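The Night Bus to Urnton

1. The ticket

I won the window seat by running for it, and I would do it again! The night bus to Urnton leaves from the far end of the Restum depot, past the vending machines and the long bench with the missing slat, and if you get there early you can have seat 28, which is the best seat on any bus I have ever ridden. The heater is under it. The window is twice as wide as the others. My aunt told me about it when I was nine, and I had been waiting ever since.

The driver tore my ticket and looked at my box.

"What's in there?"

"A radio," I said. "I fixed it myself."

"Does it work?"

"On 2 stations!"

He thought this over and waved me up the steps. I put the box on my knees and the sandwich on the box, and we rolled out past the cannery and over the iron bridge, with the river so black and shiny that I could see our own lights going along underneath us.

Now, I should say what the radio was for. My grandmother lived in Urnton, up the hill, and she had not heard the Tranditz dance hour in eleven winters. The hills there eat everything. You can stand on her roof with a coat hanger in each hand and get nothing but a man reading out the price of barley. But I had read in an old library book that a long wire, strung just so, could pull a song over a mountain, and I had wound mine all spring, at the kitchen table, after supper, while my mother moved the plates around me and said nothing at all, bless her.

I had gone through so many parts by then. Half of them came in the mail, each one in its own little wrapper, and I loved the wrappers nearly as much as the parts.

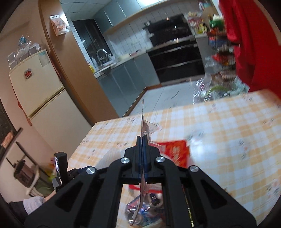
2. The pass

The bus stopped at the top of the pass, where there is a hut that sells soup. Everyone got off. I have never had soup like it – barley and smoke and something green – and I had two bowls and would have had a third if the driver had not leaned on the horn.

A woman in a yellow raincoat was sitting by the stove with a hen in a basket. She asked what I was carrying, and I told her all of it, the wire and the hills and the dance hour, much too fast.

"Try it now," she said.

"Here?"

"You're on top of the mountain, child. Where else?"

So I did! I ran the wire out the door of the hut and over the woodpile, and a boy from the back of the bus climbed the signpost with the end of it between his teeth. The soup man turned down his lamp, I don't know why, it just seemed right. I switched on. There was a hiss like frying onions. I turned the dial a hair, then half a hair, and out of all that frying came an accordion.

You should have seen them. The driver danced with the woman in the raincoat. The hen got loose. The boy stayed up on the signpost, holding the wire over his head and beating time on the wood with his heels, and when the tune ended a voice said, clear as a spoon on a glass, "Good evening from Tranditz."

We were late into Urnton, and not one person complained.

3. The hill

There are 153 steps up to my grandmother's door. I know because they are numbered, in white paint, from the year the mailman kept getting lost in the fog. I took them with the box in my arms and the wire looped around my neck, and by the top I was puffing like the Rusu ferry.

She was up. She is always up. She had on her green slippers and she looked at me, and at the box, and she went straight to the cupboard and got out her good shoes.

"It might not work down here," I said.

"Then we'll walk up to the pass," said my grandmother, and sat down to do up the buckles.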